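Clear Boxes for Small Parts: Your Questions

Arsalan Ghauri answers the storage questions that come in to the Udura workshop pages.

Do I need clear boxes at all?
Probably fewer than you think. Clear plastic is good for the handful of small parts you keep losing. It does nothing for a drawer of things you never use. Sort first, shop later.

What counts as a small part?
Plugs, connectors, adapters, end caps. If it could roll off the bench and vanish under a radiator, I'd count it.

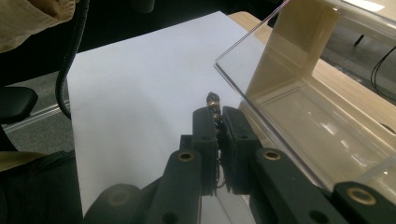 A small part with a shiny gold-colored band, with a clear plastic box at right.

Is the white paper on the table just for looks?
I thought so until I tried it. Dark little parts are hard to spot on wood grain and easy to spot on plain white. Tape down a sheet or use a white board. Skip the "sorting mats" sold for the same job.

Are two-tier boxes worth paying more for?
Sometimes. A shelf gives you a second place to put things, and it also gives you a second place to forget them. Farzana Satti bought a Fametti with 7 compartments and uses 2. I'd start with one shelf and see whether you fill it.

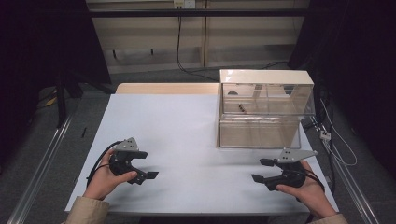
Clear box with an upper and a lower tier, one small dark part in the upper one.

Won't one tiny part rattle around in a big compartment?
Yes, and sellers don't like to mention it. Put a scrap of foam or folded paper towel under it, or buy a smaller box.

Does clear acrylic scratch?
Ours did. The Drandix box looked tired by December, and we were only wiping it with paper towels. Use a soft cloth and mild soap. I don't believe anything labeled "scratch-proof" until I've had it for a year.

Should I label a box I can see through?
Label it anyway. Two connectors can look the same through a wall full of reflections and fit completely different sockets. Masking tape and a pen will do.

My box claims to hold 1000 pieces. Does it?
Pieces of what? Noman Awan got 300 into his before the lid stopped closing. Measure your longest part and check the inside height, if the seller bothers to list it.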